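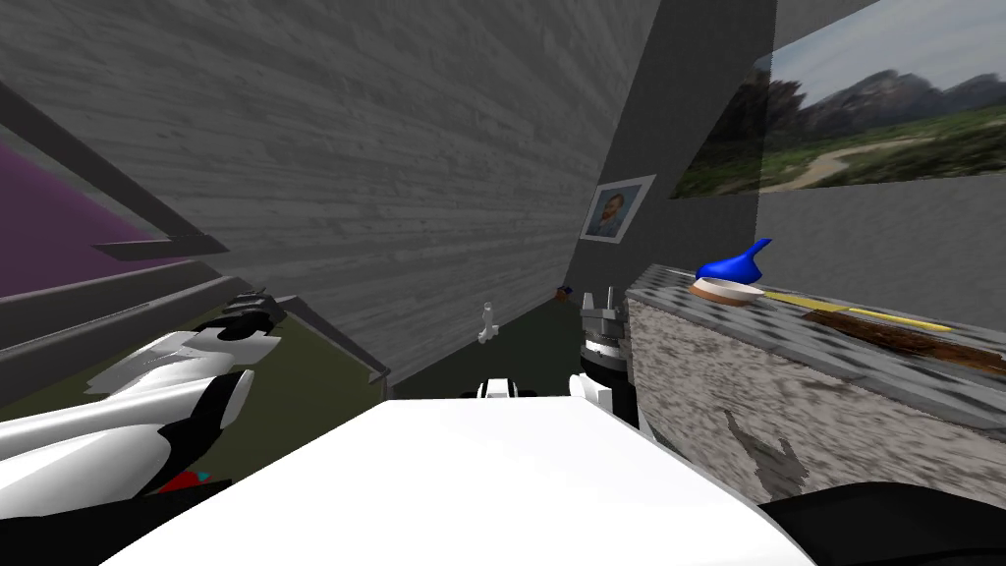 4 INSTALLING AND STARTING THE WATER SOFTENER

This section covers the Levavik two-tank water softener in single-household use. It applies to units with the Wemumham control valve. For units with the older mechanical timer, use the separate timer supplement.

Read Section 3 (Choosing a Location) before you start. The resin tank, the brine tank and the bypass valve must all be on site, and the shipping plugs must still be in the valve ports.

4.1 Before connecting

1. Test the raw water for hardness and iron. Write both values on the label inside the valve cover.
2. Check the inlet pressure with a gauge at the nearest hose faucet. The pressure must be at least 30 psi with one faucet open. If it is lower, do not install the unit until the supply has been corrected.
3. Shut off the main water valve and open the lowest faucet in the house to drain the lines.
4. Turn off the water heater. For gas heaters, set the control to PILOT. For electric heaters, switch off the breaker.
5. Remove the shipping plugs from the inlet, outlet and drain ports. Keep the plugs with this manual.

CAUTION: Do not solder any fitting while it is attached to the bypass valve. Heat will distort the valve body and is not covered by the warranty.

4.2 Connecting the supply and drain

1. Slide the bypass valve onto the ports of the control valve until both sides seat fully. Press in the two retaining clips. Each clip must lie flat.
2. Connect the incoming hard water line to the port marked with the inward arrow. Connect the house line to the port marked with the outward arrow. If the lines arrive in reverse order, cross them with elbows before the bypass valve.
3. Lubricate the O-rings with silicone grease only. Petroleum jelly causes the rings to swell.
4. Attach the drain hose to the barbed elbow and tighten the hose clamp.
5. Run the drain hose to a floor drain or standpipe. The hose may rise above the valve if the inlet pressure is 50 psi or more. At lower pressures, keep the full length of the hose below the valve outlet.
6. Leave an air gap between the end of the hose and the drain. Local code sets the minimum distance.
7. Connect the brine tank overflow with a separate hose. Do not join it to the drain hose with a tee. The overflow runs by gravity and must slope down for its full length.

NOTE: Kitchen cold lines are often left on hard water. If the kitchen line is to stay unsoftened, branch it off upstream of the bypass valve and tag the branch.

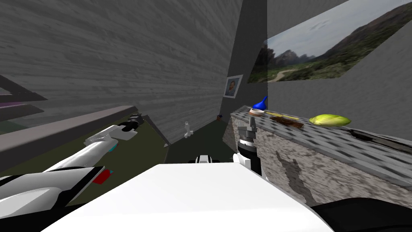 Figure 4-2. Counter and far wall.

4.3 Setting up the brine tank

1. Place the brine tank on a flat, level floor. Shims under the tank are not permitted.
2. Lift the cap from the brine well and confirm that the float moves freely up and down.
3. Push the brine line into the compression fitting on the control valve as far as it will go. Hand-tighten the nut, then turn it a further quarter turn with a wrench.
4. Pour clean water into the tank until it covers the salt platform. On tanks without a platform, fill to the line molded into the wall.
5. Add salt. Use pellets or solar crystals. Do not use rock salt, block salt, or salt sold for melting ice.
6. Close the lid.

The brine tank holds 163 pounds of salt when filled to the upper mark. In damp rooms, keep it no more than half full. High humidity lets a crust form above the water line (see 4.6).

4.4 Programming the control valve

Plug the power supply into an outlet that is not controlled by a wall switch. The display shows the software version and then the time, flashing.

1. Press SET. Adjust the hour with the arrow keys and press SET again to store it.
2. Enter the hardness from the label. If the iron test was positive, add the correction from Table 4-1 to the hardness value first.
3. Enter the reserve capacity. The factory setting is 400 gallons. Leave this unchanged for a household of four or fewer.
4. Enter the regeneration time. The factory setting is 2:00 a.m. If two softeners share a drain, set them at least three hours apart.
5. Press and hold SET until the display stops flashing.

NOTE: Settings are retained during a power failure. The clock is not. Correct it after every outage and when daylight saving time begins in March.
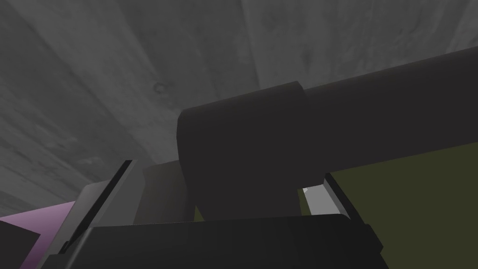

R. Ghasemi
Technical Writer, Matdale Water Products
Revised Oct 17, 2025

4.5 First start

1. Set the bypass valve to BYPASS.
2. Open the main water valve. Let the open faucet run until the water is clear and free of air, then close it.
3. Press and hold REGEN until the motor starts. Wait for the display to show BACKWASH.
4. Unplug the power supply so that the valve stays in this position.
5. Turn the bypass valve slowly toward SERVICE, and stop when water is heard entering the tank.
6. When a steady stream without air runs from the drain hose, open the bypass valve fully.
7. Plug in the power supply and allow the cycle to finish.
8. Check every joint for leaks, including the brine line nut.
9. Turn the water heater back on.

CAUTION: Opening the bypass valve quickly on an empty tank can force resin into the drain line or the house plumbing.

Water from the first cycle may be slightly yellow. Run a cold faucet until the color is gone. Hot water remains hard until the contents of the heater have been used up.

4.6 Routine checks

Check the salt level monthly. Refill when the salt is down to one third of the tank height.

If the salt level does not drop between checks, press down gently on the salt with a broom handle. A hollow space below the surface indicates a salt bridge. Break the crust in several places and remove large pieces by hand. Do not strike the wall of the tank.

Clean the injector screen once a year:

1. Set the bypass valve to BYPASS and start a regeneration to release the pressure.
2. Remove the two screws from the injector cap.
3. Rinse the screen and nozzle in warm water. Do not use a pin or wire on the nozzle.
4. Refit the parts in reverse order and return the bypass valve to SERVICE.

For error codes, go to Section 6.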